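Can I leave unopened soda cans in a garage over the summer?

Posted in Food Storage > Drinks
1,391 views

We moved to Islow in the spring and our kitchen has almost no cupboard space, so all the drinks went into the garage on a metal shelf by the side door. Most of it is diet or zero sugar soda in regular aluminum cans, with a couple of cases of seltzer. None of it has been opened.

The garage isn't insulated. By late afternoon it's hot enough in there that I don't want to stay long, and July hasn't even peaked. On Wednesday I found one can of seltzer with a domed bottom that rocked when I set it down. The others look normal to me, but I may not know what to look for.

What should I check on the cans, and is it worth moving the rest inside? I'd have to put them under a bed, so I'd like to know before I start hauling.

Annick Sabatier

royer_pantry

Move them. Under a bed is fine. Soda in cans wants a dry place at normal room temperature, out of the sun, and it doesn't care whether that place is a kitchen.

Heat does two things. It raises the pressure in the can, and that is what pushed out the bottom on your seltzer. It also changes the taste. Diet sodas are worse for this than regular ones if they're sweetened with aspartame, which breaks down over time and does it faster when warm. The drink won't hurt you, it just goes flat-tasting and less sweet. If you have Pepsi Max or anything like it out there, drink those first and save the seltzer for later.

Most of what you need to check is at the top of the can. Look at the lid, the tab and the rim where the lid joins the body.

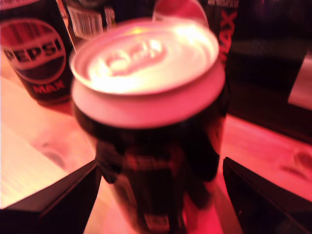
Silver lid and pull tab on a dark can, Pepsi Max can to the left.

Run a finger along the rim. It should be smooth and dry the whole way. Anything sticky means a slow leak, and you should wipe down the cans next to it too, as the sugar or acid can start on their finish. Then press the middle of the lid with your thumb. It should be firm and fairly flat. Turn the can over and look at the bottom, which should curve inward. If it curves outward, throw it out. Don't open it to see, and don't put it in the freezer to bring the pressure down.

Small dents in the side are okay. A dent that touches the rim or has a sharp crease in it is not.

The date is usually stamped on the bottom. For diet soda I go by the date pretty closely. For seltzer I don't worry about it for several months.

bumen1132

I've kept mine in the garage for years and never had a problem. Just put them on the floor and not up on a shelf, the concrete stays cooler. Had one burst once but that was in the car.

Nasport Dave

Floor is cooler, true, but don't set the cardboard cases straight on concrete. Ours soaked up moisture from underneath and the bottom row of cans got rust-colored marks and pinholes. Use a plastic tray or a couple of boards.

If the bed doesn't work out, try the floor of a coat closet. Ours holds 23 cans in a single layer next to the boots. Write the month on the top of the case with a marker when you bring it home and take from the oldest one.

One more thing on the swollen seltzer. Put it in a bag, tie it, and take it to the outside trash in the morning when it's cool. I wouldn't carry it around at four in the afternoon.

111 people found this page helpful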